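**Board: Cell Maintenance / Tabletop Dual-Arm**
**Thread: Cable slack and rest position on a two-arm cup-and-plate cell**

**nlindsay_fundham** (opening post)

Members are invited to comment on a maintenance matter at the Fundham site. We operate a tabletop cell with two arms, which is listed in our asset register as cell 2622. The cell runs a single task: a cup is picked up from the table and set on a plate. The arms were installed in September by our own technical staff, and the cell has been under my care from that time.

The difficulty concerns the wrist cable on the right arm. In the last 400 cycles the arm has logged 34 communication faults on the gripper joint. The left arm logged 2 in the same period. All of the right-arm faults were cleared by a restart of the controller, and no motor has been replaced.

My present view is that the slack in the coiled section is too great, and that the coil pulls on the connector when the wrist turns over. A colleague holds that the connector itself is worn and that the slack is harmless. We would like to settle the question before ordering parts.
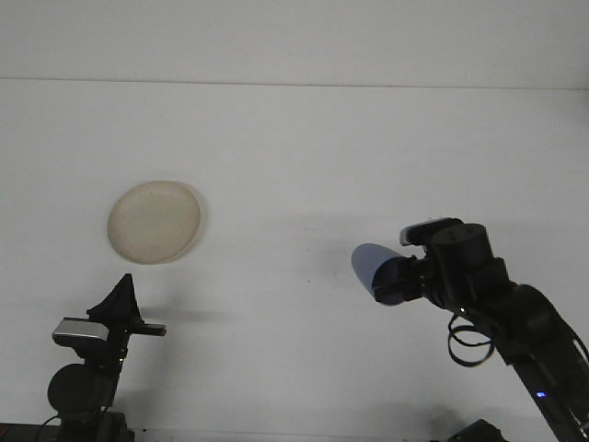 *Right arm with a blue object in the gripper; coiled cable hanging below the wrist.*

The written procedure allows the cable to hang free at this point. I am considering an amendment that would require a tie at the second link.

Regards,
Niall Lindsay

---

**zs.farkas**

Thank you for the clear account. Before any part is ordered, I would request the following information:

1. At what wrist angle do the faults occur?
2. Was the connector seated again after installation, or has it remained as first fitted?
3. Does the fault appear with the arm at rest, or only under motion?

I would advise against a tie at the second link. A tie placed there moves the bending point of the cable to a single spot, and the cable will then fail at that spot. At our site we removed all such ties and fitted a longer coil in their place. The fault rate fell and has remained low.

Zsófia Farkas

---

**cpringle**

I must disagree with the previous post. A longer coil is suitable where the arm has open space below it. On a low table the loops will catch on the work sooner or later, and a cup with a raised rim is exactly the kind of object they will catch on. Our standing instruction is a short coil, with a soft tie at the second link that is replaced at each monthly service. The tie should be loose enough to admit a finger.

The choice of tie matters. Hard plastic ties have caused damage on our cells and are no longer permitted. We use woven hook-and-loop strip.

C. Pringle

---

**nlindsay_fundham**

In reply to Ms. Farkas: the faults occur in the last part of wrist rotation, as the gripper turns to set the cup down. None has been recorded at rest. The connector has not been seated again and remains as first fitted.

In reply to Mr. Pringle: I take the point about catching. We have had no such event, but the clearance is small on the downward move.

I should add a second matter, as it may bear on the first. Our start-of-shift check requires the arms to be brought to the rest position before power is applied to the grippers. 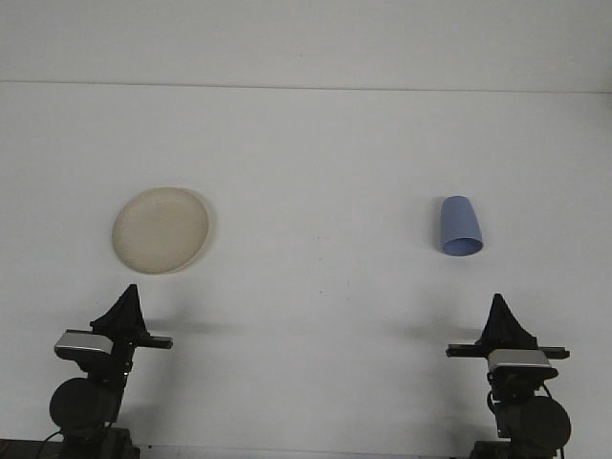
The rest position was set by eye at installation and has never been measured. The operator lays out the plate and the cup, brings both arms back, and compares the result with a printed card. In practice the two arms do not match. The left gripper sits slightly farther up the table than the right, although the card calls for them to be level. I had treated this as a cosmetic matter. I now wonder whether the right arm is starting each cycle with its wrist turned farther than intended, which would draw on the cable throughout.

---

**v_paewai**

The second matter is, in my opinion, the cause of the first, and I would direct all effort there before touching the cable.

A rest position set by eye will drift. An operator who compares an arm with a card will accept a small error, the next operator will accept a slightly larger one, and the offset becomes normal. We experienced the same on the Jimanard line. The remedy was a pair of drilled blocks fixed to the table edge. Each arm is brought down against its block, the joint values are read, and the zero is stored again if the reading is outside the limit.

I would further suggest that the check be extended to the end of the cycle. If the arms return to the same readings after the cup has been placed, the zero is sound. If they do not, a joint is slipping and the cable question should be set aside until that has been corrected.

Vaughan Paewai

---

**nlindsay_fundham**

The end-of-cycle check has been adopted on a trial basis. The operator now completes the placement, returns both arms, and records the joint values before clearing the table.
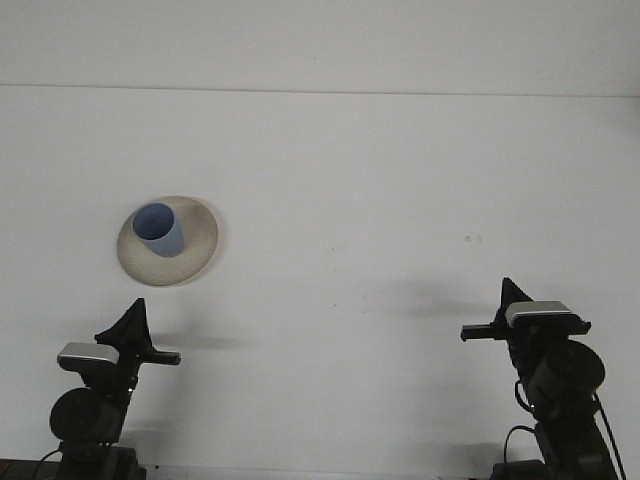 *Cup upright on the plate, both arms at the lower corners of the table.*

Readings so far indicate that the left arm returns within its limit. The right arm returns outside its limit at the wrist joint, and always in the same direction. I have not yet made blocks of the type described. The workshop at Appiah has agreed to cut them.

---

**zs.farkas**

An error that is always in the same direction suggests a stored zero that is wrong. A slipping joint would give scattered values. I would store the zero again on the right wrist and run a further set of cycles with the cable left as it is. Changing both at once would leave you unable to say which change had an effect.

---

**cpringle**

I agree with the order of work, though I maintain my view on the tie. It should be fitted once the zero has been confirmed. I also ask that the connector be seated again in any case. It costs very little time and should have been done after the first week of use.

---

**l.urquhart (moderator)**

Members are reminded that seating a connector is to be carried out with the supply off and the arm supported by hand. An arm without power will drop. Several posts on this board have passed over that step.

On the technical question, I would add that wear on the table side should be considered. Where an arm reaches low across the work area, the lower cable may drag on the surface. The outer cover should be examined along its full length with a cloth and a lamp, first with the arms folded back and again with the arms extended. 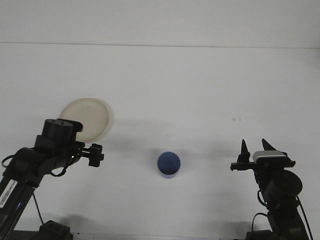
Any flat or shiny section on the cover is a sign of rubbing, and the cable should be replaced at the next service even if it is working correctly. The Brarkuser inspection sheet, which is pinned at the head of this board, has a line for this item.

Lewis Urquhart

---

**nlindsay_fundham**

I am grateful to all who have replied. The following work has been entered for the right arm:

- Supply off, arm supported, gripper connector seated again.
- Zero stored again at the wrist once the blocks have been received.
- Lower cable covers on both arms examined for rubbing.
- Coil and slack left unchanged until a further 400 cycles have been completed.

Ms. Farkas will note that the first two items depart from her advice to make one change at a time. I intend to run a short set of cycles between them so that the effects can be told apart. The tie remains undecided, and my colleague continues to blame the connector.

---

**v_paewai**

Please post the wrist readings from before and after the new zero. If the blocks are cut from soft stock, have them checked again after a month, as ours wore at the contact face.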